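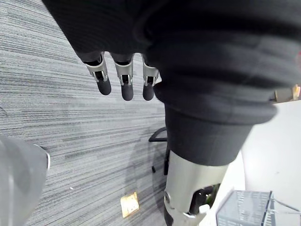
# Repriser au lieu de racheter : un hiver de pulls

J'ai passé une bonne partie de l'hiver à réparer des tricots. Le tas attendait depuis longtemps dans le bas de l'armoire : des coudes troués, un poignet qui filait, une encolure détendue. Je ne tricote pas très bien et je couds moyennement, mais la reprise demande surtout de la patience et une bonne lampe.

J'ai commencé par le plus abîmé, un cardigan gris acheté à Ostden et porté presque tous les jours au bureau. Les deux coudes étaient usés jusqu'à la trame. J'ai utilisé une boule à repriser, que je tends sous le trou sans forcer sur la maille, puis j'ai monté des fils verticaux en débordant largement sur la partie saine. Ensuite on passe les fils horizontaux, un dessus, un dessous. Ma première reprise était trop serrée et faisait une bosse. Je l'ai défaite et recommencée le lendemain.

Pour la laine, j'ai pris de la Skjelbred en quatre brins, que l'on peut dédoubler. Deux brins suffisent pour une maille fine. Le gris n'est pas tout à fait le même, ça se voit en plein jour et ça ne me gêne pas.

## Les bords-côtes

C'est la partie que je redoutais. Un poignet en côtes doit rester élastique, et une reprise tissée le bloque complètement. Sur un pull marine, j'ai donc choisi de détricoter le bas de la manche jusqu'au-dessus de la zone abîmée, de reprendre les mailles sur des aiguilles doubles pointes et de refaire les côtes. J'avais 46 mailles, nombre pair, donc des côtes un-un sans problème de raccord. Il faut rabattre souple – j'ai pris une aiguille plus grosse pour le dernier rang – sinon la main passe mal.

Une remarque sur les pulls du commerce : beaucoup sont coupés puis surjetés, et on ne peut pas les détricoter proprement. Regardez la couture intérieure avant de sortir les ciseaux. Je l'ai appris sur un gilet Clillurero, dont la manche est maintenant plus courte que prévu. Je le porte retroussé.

## Le noir

Repriser du noir le soir est une mauvaise idée. On ne distingue plus les mailles et on pique à côté. Je glisse un carton blanc derrière l'ouvrage et je travaille près de la fenêtre, le matin. Pour une petite maille filée, un crochet fin suffit : on remonte les barreaux un à un, puis on arrête la dernière boucle sur l'envers avec un fil assorti.

## Le lavage

Je lave à la main, à l'eau à peine tiède, avec la lessive Surndale. Pas de torsion : j'enroule le pull dans une serviette, j'appuie, et je le mets à plat. Une reprise neuve se place mieux après ce premier lavage, les fils gonflent un peu et les vides se ferment.

Il me reste deux pulls dans le tas, dont un mité au dos. Pour celui-là j'hésite entre la reprise et une pièce en jersey cousue par l'intérieur. Je vais d'abord le passer au congélateur, dans un sac fermé, et je verrai en mai.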